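Collecting Demonstrations in a Simulated Kitchen Without Losing Your Mind

Posted 2026-01-25 by Tomás Madigan

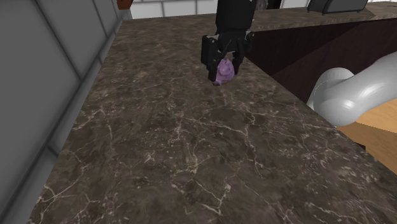 Most of the trouble with teaching an arm to pick things up is the teaching. The learning part happens overnight on somebody else's computer. The teaching part happens in a chair, with you in it, missing the same small object over and over while the policy waits to copy your bad habits.

I've been recording pick-and-place runs in simulated kitchens since November, mostly for a project we call Flandine. What follows is the routine we settled on after throwing away our first batch of 210 episodes. I'd have kept them, but Lilian Kombo watched a few and asked whether the arm was unwell.

Before you record

Write the task sentence first. "Pick up the purple object" is fine. "Tidy the counter" is asking for a fight, because four operators will tidy it four ways and the model will learn to dither.

Decide what counts as done. Ours is: object off the counter, held clear, gripper still. Put it in the notes file where everyone can find it. Ours lived in Gadisa Tufa's head for two weeks and he went on holiday.

Then do 12 practice runs with recording off. You'll want to skip these. Your first dozen runs belong in the bin, and it's quicker if they never exist.

Setting up the start

Randomize the object's position and rotation, then look at what you got. The sampler has no taste. Ours liked to put things right near the inner edge of the counter, where a nudge sends them to the floor. Keep some of those starts, as the robot will meet them eventually, but cap them or your whole dataset becomes a study of falling.

Lumpy objects need extra care. The shape you see and the shape the physics engine uses are often only distant cousins. Turn on the collision view once per object and check. If there's an invisible box around your nice rounded thing, the fingers will close on air and lift it anyway, and the model will be very pleased with itself.

Recording a run

1. Start with the gripper open and well above the counter.

2. Move over the object before you go down. Coming in sideways looks dashing and knocks things over.

3. Point the fingers straight down and lower slowly. Stop with the tips just above the stone. Stone doesn't move, even simulated stone, and pushing into it makes the joint readings go strange.

4. Check the gap on both sides. From an angled view one finger can look lower or narrower than its twin, so swap to a second view before you trust your eyes.

5. Close, wait a beat, lift. Leave the beat in. Teguh Subramaniam used to trim it to save space and we got a policy that snatched.

6. Hold still, then end the episode. Don't fiddle.

When you miss

If you miss and recover neatly, keep it and tag it "recovery". Those runs are worth having. If you miss and chase the thing along the counter like a cat with a bottle cap, delete it. Dignity aside, the model will copy the chase.

Checking the batch

Replay every episode at double speed. Then sort by length. Ours cap at 2000 steps, and anything that hits the cap is usually an operator who got up for coffee. Very short ones tend to be an object that spawned inside a finger.

Irfan Nugroho wrote a small script that plots all the start positions on a plan of the counter. Run it daily. Ours showed one bare patch at the far end, as we'd all been quietly re-rolling anything that looked like a long reach.

The current set stands at 654 kept episodes. Back up yours before you rename the folders. I would have more to say on this subject, but I'm still re-recording the tail end of Jedholm.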